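Town starts sorting plastic bottles by hand at Hindano depot

2000-08-22

Residents who drop off empty plastic bottles at the Hindano depot will see a change in how they are handled, the town's public works office said. Bottles that used to go to the baler in one mixed load are now being spread out on tables and separated first. 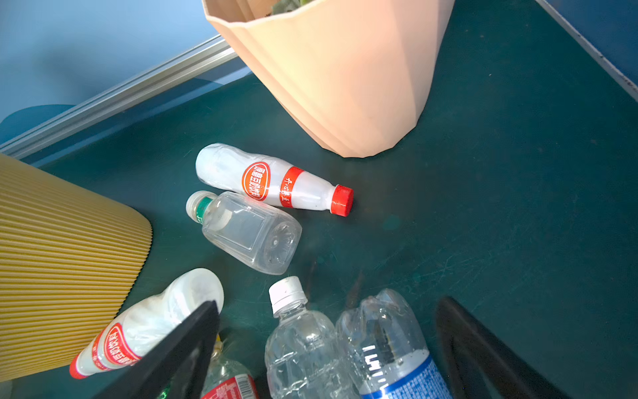
Clear and white kept apart

The main split is between clear bottles and white ones. Clear bottles, the kind used for water and soft drinks, go into one bin. White bottles go into another. The two are made from different plastics in most cases, and the buyer will not take a bale that has both.

"We were getting loads sent back," said Sille Vigfúsdóttir, who runs the depot. "One white bottle in a bale of clear is enough for them to mark it down. A few dozen and they turn the truck around."

The depot sent out 3,164 bales last year. Vigfúsdóttir said that up to 85 of them were rejected or sold at the lower mixed price, mostly in the second half of the year. She expects the number to fall once the tables have been in use for a full season.

The sorting area is in the east bay, where the newspaper bundles used to be stacked. Newspaper has moved to the covered lot behind the scale house. Drivers bringing in paper should use the Juletti Street gate and follow the signs to the left.

Caps, labels and leftovers

Caps can stay on. The depot asked people to remove them until last December, but loose caps were falling through the screen and jamming the conveyor. Red and white caps are the most common and both are fine.

Paper and plastic labels can stay on as well. They come off in the wash at the processing plant. Bottles with printed labels in any language are accepted, and so are bottles with neck bands.

Dented or crumpled bottles are also accepted. Residents do not need to flatten them. Square bottles tend to slide under the others when they are flattened, and workers then have to pull them out one at a time.

The one thing the depot does ask is that bottles be emptied and given a quick rinse. Residue is the second most common reason a bale is marked down, after mixed plastics. White bottles are the bigger problem here, Vigfúsdóttir said. It is hard to tell from the outside whether there is still something in them.

"A little cloudiness we can live with," she said. "If it pours, we can't take it."

Bottles that held motor oil, paint thinner or pesticide are still not accepted at any table. Those go to the hazardous waste counter, which keeps its own hours and is closed on Saturdays.

New buyer, new contract

The change comes with a new contract. Gritico, which has bought the town's plastic for the past two years, will continue to take the clear bottles. The white bottles will go to Shezi, a smaller firm that makes drainage pipe and plant pots. The contract with Shezi runs for three years and can be ended by either side with notice.

Under the old arrangement the town was paid one price for everything. Clear bottles will now be paid for by weight at the going rate, which changes every quarter. The price for white bottles is fixed for the first year.

The public works office did not say how much more the town expects to earn. A report is due before the council when it takes up the budget in December.

What residents should do

There is no change to curbside pickup. Bottles in the blue bins will be collected on the usual days and sorted after they arrive.

People who bring their own bottles to the depot are asked to separate clear from white before they come, if they have the space at home. Bags should be opened and emptied into the bins, then taken home or put in the film barrel by the door. Tied bags slow down the line.

Glass should not be mixed in with the plastic. The glass containers are in their old place next to the main entrance.

The depot is open weekdays from morning until early evening, and on Saturdays until noon. Questions can be left at the front office.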